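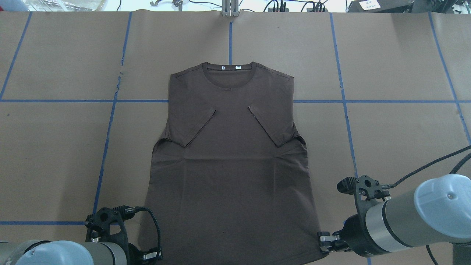 Figure 2. Folding surface with a T-shirt, sleeves turned in.

Sitcoms stopped having fans years ago and now have only people who fall asleep to them, one respondent told us, and she did not sound sorry about it. Her remark came near the start of the interviews and set the tone for much of what followed. We had asked her what she loved about Gosanach, a family comedy she had listed as her favorite show. She could name the dog. She was less sure of the parents.

4.2 Background viewing and loyalty to a cast

We asked 400 adults to name a comedy they had watched all the way through more than once, and then to tell us what happened in it. The second request was not popular. Of the full group, 49 declined to answer it, several with visible irritation in the comment box. Those who did answer tended to recall the house, the theme song and one wedding, usually from the wrong season.

None of this seems to weaken attachment. Viewers of Gosanach and of the longer-running Dovska spoke of the actors as they might speak of cousins: with warmth, and with a loose grip on the details. When a supporting player left Dovska before its final season, respondents reported being upset, including a fair number who had by their own account been doing the laundry during every episode in which he appeared. Grief, on this evidence, does not require eye contact.

Earlier writing on the subject treats divided attention as a failure of the show or of the viewer, depending on who is paying for the study. The Margaritis scale, which we used in a shortened form of 10 items, at least lets a person be fond of something they are ignoring. We dropped its question about fan letters after the pilot, when two people asked what one was.

Scores were highest for shows with a stable cast and a single main set. Clornance, a workplace comedy that changed its office twice, did badly here, though its writing drew the most praise. Respondents called it clever and said they had to sit down for it. A few meant this as a compliment.

The recall task has an obvious weakness. Answers were capped at 500 characters, and some people spent most of them on the dog. We return to the scoring of partial answers in Section 4.3.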